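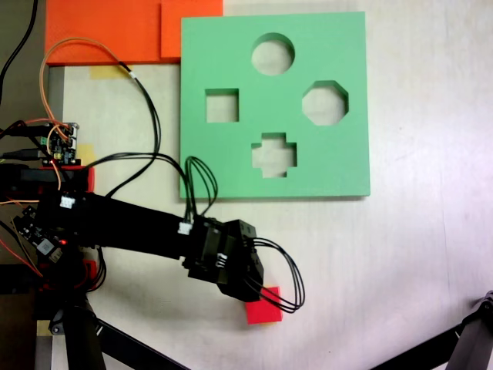

Dollside Official Light Stick, Version 2

Todis has started taking orders for the second version of the Dollside light stick, with shipping planned for November. It costs 70 dollars. The first run is 3,000 pieces, and 1,000 of those are held back for fan club members. We stock it because people ask for it every day. Whether you need one is another question.

What has changed from version 1: the handle is shorter, the strap is thicker, and the colors are now set through the Memano app. Todis calls the new dome "concert bright." Our tester, Soledad Prieto, put it next to her old one in a dark stockroom and could not say which was which.
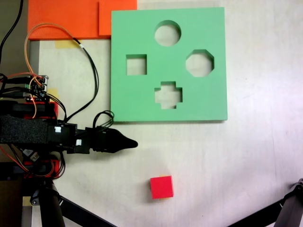 Seat pairing is the feature you are paying for. You type your seat into the app, and the venue's system changes your light along with everyone else's in your section. Typing in the wrong section is easy, and then you glow out of step all night. The color names in the app are no great help either: "Dollside Mint" is close to the green of the foam board in the photo, while "Encore Red" is meant to be as bright as the little cube below it and comes out closer to pink on the sample we were sent.

Batteries are not included. The box holds the stick, a strap, a pouch and one random photo card. Todis will not swap cards, and neither will we.

Covadonga Casado at our Collado shop used hers at two shows and says pairing worked at one of them. At the other she switched to manual mode and picked a color by hand, something version 1 could already do.

If your version 1 still lights up, check with the venue before spending the money. Older sticks are still allowed in at most shows on this tour, but they will not pair.

Limit 2 per customer. Opened boxes can't be returned unless the stick is faulty.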